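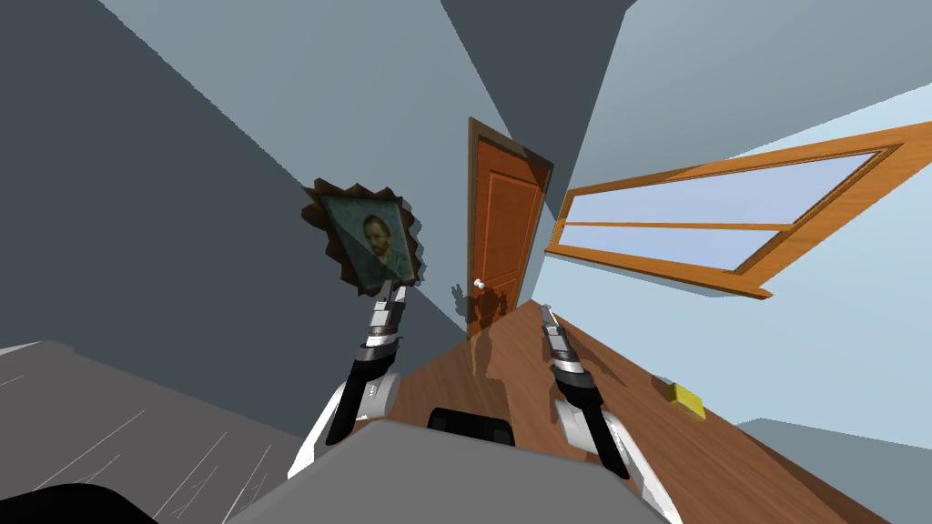

Budget season again, so bear with me, this will be a long one. We've got until the end of June to decide what robot kit we're buying for the Letton workshop, and I've been going round and round on one arm versus two. I'd more or less talked myself into a single arm to save money, and then I spent Wednesday in the simulator with a picture-moving job. One gripper has the painting by the bottom edge of its frame, tipped at an angle, and the other is hovering open over the floorboards with nothing in it. Seeing that spare hand so near, I do want the pair!

So, the quotes. Demus will do both arms on one torso with 8 weeks' delivery (lovely people on the phone, very patient with me). Vileck come in cheaper but sell the grippers separately, and I very nearly missed that line. Please, please read page two of any quote you're sent.

Grippers are where I keep dithering. Narrow two-fingered ones are what we've modelled so far, and I'm fond of them, but a fancy frame with a jagged edge is an awkward thing to pinch. I've pencilled in two spare sets of fingers and a softer pair to try. If anyone has costed padded fingertips lately I'd love to hear what you paid.

Other bits I forgot last year and have put in this time: a proper bench, training for four of us, carriage, and a service visit. Oh, and 30 per cent of the price is wanted up front, so do warn whoever pays your invoices before you sign anything.

Still waiting on Liew for the service contract figures. They promised them by teatime, so I'll add them to the thread once they land and I've had a proper read.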